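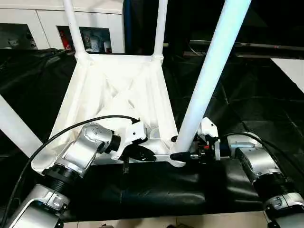
Blog > Interviews > Teaching by hand

I'd been promised a cup of tea and a quick chat, and I came away nearly three hours later with a sore shoulder and a page of notes I could barely read. The sore shoulder was my own fault. I asked if I could have a go.

I was at Skesside to meet one of the operators on the Cluteo project, which has spent the past year getting a two-armed robot to handle awkward household things by showing it how, over and over, with a person working the arms by remote control. She asked me to leave her name out of it, mostly (she said) so her mum wouldn't send the link to the entire family. Fine by me!

I wanted to know first of all why anyone would start with a chair.

"We didn't start with it," she said. "We started with cups, like everyone does. And cups are lovely, you get one hand round it and you're done. Then somebody said, all right, what about something that's bigger than both hands? And there was a plastic chair in the corner."

It's a good choice, I think, once you've watched the thing lie there on its back with its legs in the air. There isn't much to get hold of. The underside of the seat is all ribs and shallow channels, and the grippers have to find the rim, or the brace, or the spot where a leg joins on. A person would just grab it.

"That's the bit I find hard to explain to visitors," she told me. "You grab a chair without a thought. I have to think, right, left hand on the edge near the middle, right hand up by the leg, and now don't pull them against each other. If you pull them against each other the chair sort of sulks. It twists. You feel it in your wrists afterwards, even though your wrists haven't lifted anything."

She drives the arms with a pair of handles that copy her movements across. Where her left hand goes, the left arm goes. When I tried it I kept over-reaching, and the gripper I was meant to be easing on to the rim went sailing straight past it. She was very nice about it. She said the first week is like writing your name in a mirror.

So how many times does she have to do the same job before the robot gets anywhere?

"For the chair, we kept 200 good ones," she said. "I did a lot more than that. The whole set, all the objects together, is 1,133 at the moment, and I reckon I can remember the worst five."

I asked what makes one good. I'd assumed it meant tidy, and she shook her head at that — apparently her early ones were far too tidy.

"I used to restart every time I fumbled. Then the software people came down and said, please stop doing that, we want to see you get out of trouble. If the finger slips off the edge, let it slip, and put it back. Otherwise the robot only knows about days when nothing goes wrong. So now I leave the fumbles in, as long as I finish the job."

They've tried the other way of teaching too, where you take hold of the arm itself and walk it through the movement. She likes it for small things. With two arms and a chair she found she simply hadn't enough hands, and her own body kept getting in the way of the cameras. The handles came from an older project called Vultier and had a good few hours on them before she ever sat down.

We talked for a while about boredom (a lot of radio plays, she says) and about the cloth on the table, which has opinions of its own. It bunches up when the chair is dragged across it, and she used to smooth it flat between goes. Now she mostly leaves the creases be, on the grounds that real tables have things on them.

I asked whether she ever watches the robot do it alone and sees herself in it. There was quite a long pause.

"Yes, and it's horrible! I've got a habit, I stop for a moment just before I close the left hand. I'd never noticed. Then in March we ran it without me for the first time and there it was, going up to the chair and stopping, just for a moment, like it was making up its mind. Everyone in the room looked round at me."

And does it manage the chair? Sometimes, she said. On the last set of tries it got the chair upright in about 112, and she wouldn't tell me out of how many until the write-up is done. The ones it misses tend to go wrong early, with a poor grip on the rim that never quite recovers.

Next up is a folding stool, which she's dreading, as it has moving parts of its own. I've been invited back to see it. I'm going to bring biscuits and keep my hands off the handles.

Posted 27/05/2020 by Oyewole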